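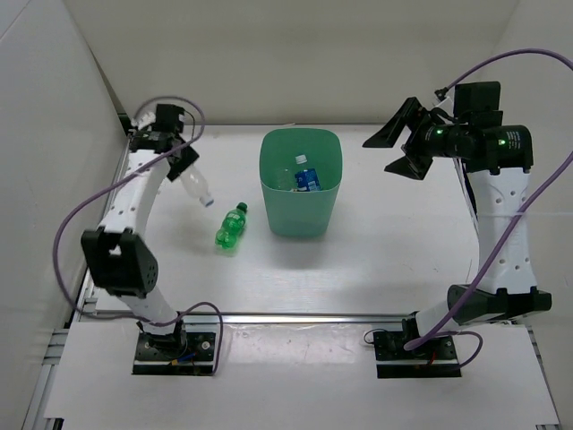
Deux bouteilles dans le bac vert, une troisième encore couchée à côté.

Accueil Magazine Maison Jardin Voyages S'abonner
Rechercher un article OK

Le grand retour de la consigne

Il y a un bruit que je croyais perdu, celui des casiers de verre qui s'entrechoquent le vendredi matin dans une arrière-boutique. Je l'ai retrouvé en octobre à Hadum, petite ville de vallée où l'on rapporte de nouveau ses bouteilles, et je dois dire que j'en suis revenue emballée !

Tout part de l'épicerie Grellero, à deux pas du pont. On y entre pour du fromage, on en sort avec un litre de jus de pomme et un ticket de consigne plié dans la poche. Le principe n'a pas bougé depuis nos grands-parents : on paie un petit supplément, on boit, on rince vaguement, on rapporte. Les enfants adorent (ce sont eux qui empochent les pièces, évidemment), et les plus anciens retrouvent le geste sans même y penser, goulot vers le bas, une bouteille dans chaque main.

Derrière le comptoir, il y a toute une mécanique. Huit producteurs se sont mis d'accord sur un seul modèle de bouteille, et croyez-moi, ce fut long. Le cidrier la voulait plus épaisse, la laiterie réclamait un goulot large, le brasseur tenait à son verre brun. Il a fallu onze réunions pour s'entendre sur une forme trapue, un peu ronde des épaules, que je trouve franchement belle. Posée sur une table avec trois branches de romarin, elle fait un vase tout à fait honorable, et c'est bien le problème : certaines ne reviennent jamais.

Le lavage se fait chez Negri, dans une ancienne conserverie au bord de la rivière. J'y ai passé une matinée entière, les lunettes embuées, à regarder défiler le verre dans la vapeur. La machine avale environ 600 bouteilles à l'heure dans un vacarme magnifique. Viennent ensuite le rinçage, puis le mirage, devant un panneau lumineux où l'œil traque l'éclat et la fêlure. On m'a laissée essayer. J'ai raté deux ébréchures en cinq minutes, et l'on m'a gentiment rendu mon carnet.

Reste la question des étiquettes, sujet inépuisable dans le métier. Les anciennes colles résistaient à tout, il fallait gratter à la main. Vanidari, l'imprimerie du bourg voisin, a mis au point un papier qui se détache d'un coup à l'eau chaude et part en longs rubans que l'on ramasse dans un panier. Les couleurs y perdent un peu de leur éclat, le rouge surtout. Je les préfère ainsi, légèrement passées, comme de vieilles affiches de gare.

Et le plastique ? Il suit son propre chemin, trié à part, et les habitants s'y plient avec plus ou moins d'entrain. L'eau gazeuse résiste encore, les sodas aussi. Une limonade locale en verre est annoncée pour le printemps, au citron et à la verveine. J'en ai goûté un fond de cuve : très vive, à peine sucrée, j'en aurais bu un casier.

Si vous passez par là, la boutique ouvre à huit heures et reprend tous les formats du réseau, même achetés ailleurs dans la vallée. Prenez un cabas solide. Et demandez le jus de poire, qui part toujours avant midi.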